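Clerel Fabric Steamer
Set-up guide, section 3: First fill, warm-up and test run
Revised April 2023. Replaces the July sheet.

Read section 2 first if the hose isn't on yet. Hose on, clip closed, then come back.

3.1 Before you start

You need:
Steamer base with hose and head
Water tank (500 ml)
Measuring cup
Old towel
One item to test on, something you don't love

Pick a spot near a grounded outlet. Hard floor is best. Thick carpet blocks the vents underneath. Keep the cord out of the walkway, and no extension cords, not even a heavy one.

Low tables are fine for small items. Clear the breakables and put the towel down first. Tablecloths can stay on if they're cotton or a cotton mix. Vinyl and anything with a plastic backing has to come off, it will ripple.

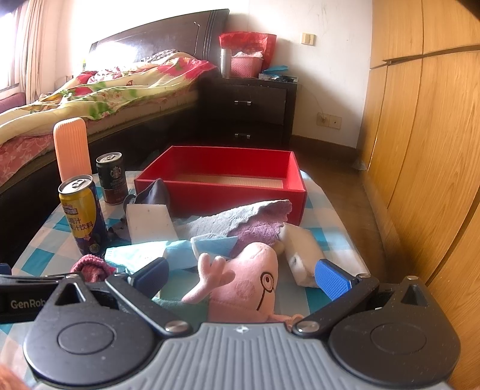

Fig. 3-1. Small plush item on a low table with a checkered cloth.

CAUTION: Steam burns. Hands, face and pets away from the head whenever the base is plugged in. Never steam clothes on a person.

3.2 Filling the tank

1. Unplug the base. Always, even for a top-up.
2. Lift the tank straight up by the handle. Don't twist.
3. Turn it over, unscrew the cap.
4. Pour in water up to the MAX line. Cold tap water is ok. In hard water areas use half distilled.
5. Cap back on, hand tight.
6. Turn tank upright over a sink. A couple of drips is normal, a steady trickle is not. Trickle means the cap washer is crooked, take it out and reseat.
7. Lower the tank onto the base until it clicks.

NOTE: No perfume, no starch, no vinegar in the tank. Scented water voids the warranty. If you want a scent, spray the garment after it has cooled.

Minimum fill is 100 ml. Under that the pump runs dry and the red light comes on.

3.3 Warm-up

1. Head on its hook, facing away from you.
2. Plug in. Light goes amber.
3. Wait for green. First time takes longer then usual, leave it alone.
4. Green light: point the head at the towel and hold the trigger for 3 seconds. It will spit. Let go, wait, repeat until you get steam with no drops in it.
5. Wipe the head plate with the towel. Plate is hot, use a thick fold.

A slight smell the first time is the coating on the heater. Open a window. If you can still smell it on the second fill, stop using the steamer and call us.

CAUTION: Hose must hang in a loose curve. A kinked hose traps water and then throws it out hot.

3.4 Test run

Start with the dial on 1.

1. Check the care label. Crossed-out iron symbol = do not steam.
2. Try a hidden bit first. Inside hem, seam, back of a cuff.
3. Head close to the fabric but not touching. Short bursts.
4. Let it cool. Look for water marks, shine, shrinkage.
5. All good, move up to 2 for cotton, 3 for linen and heavy curtains.

Stuffed toys: dial on 1, head well back, keep moving. Glued-on parts can come loose. Plastic eyes go cloudy if you hold steam on them. Fluff the pile with your fingers once it's cool, and let the toy air out overnight before it goes back to a child. Steaming is not washing. If it's sticky or stained, wash first per the label.

Silk, velvet: steam from the wrong side only. Suede, leather, waxed cotton: no.

3.5 Between items

Keep a finished pile and a waiting pile, well apart. Warm fabric creases again if you stack it, so hang it or lay it flat until cold. Small things can go in an open box. Leave the lid off, trapped damp will make everything smell.

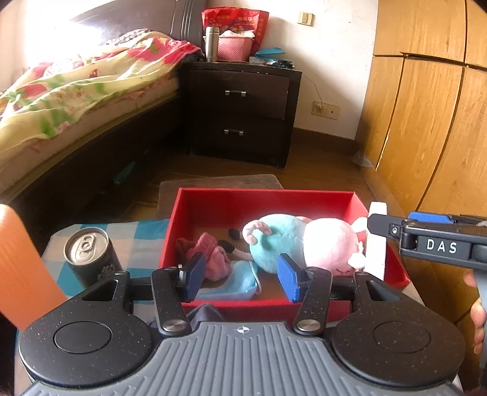
Hang shirts with the top button done up. Pants by the cuffs, so the weight pulls them straight. Sweaters flat, never on a hanger.

Put the head back on its hook every time you set it down. Not on the table, not on the base.

3.6 Shutting down

1. Dial to 0. Light goes off.
2. Unplug.
3. Hold the trigger until no more steam comes out.
4. Leave the head on the hook until the plate is cold.
5. Take the tank off, empty it, leave the cap off to dry.
6. Lift the hose up straight so leftover water runs back to the base.
7. Coil loosely. Store upright.

NOTE: Do not store with water in the tank. Most returns we see are scale, and most of that is old water.

3.7 If something's off

Red light, tank full: tank not seated. Lift and click it down again.
Red light won't clear: unplug, let cool, restart. Still red, call.
Spitting: not warmed up, hose kinked, or filled over MAX.
No steam, green light: check the trigger lock on the side of the handle. It's easy to knock.
Gurgling: hose has a low loop. Lift it.
White flecks on dark clothes: scale. Go to section 5, descaling.

Spare caps and washers: part 246, order through Raltetti parts desk. Have the serial number ready, its on the label under the base. Check with the tank off and the unit unplugged or you'll get water down your sleeve.

Set-up questions: Sunita Yazzie. Warranty and returns: Sirkka Leinonen. Same phone line for both, on the back cover.

Next: section 4, Attachments (brush, crease clip, door hook)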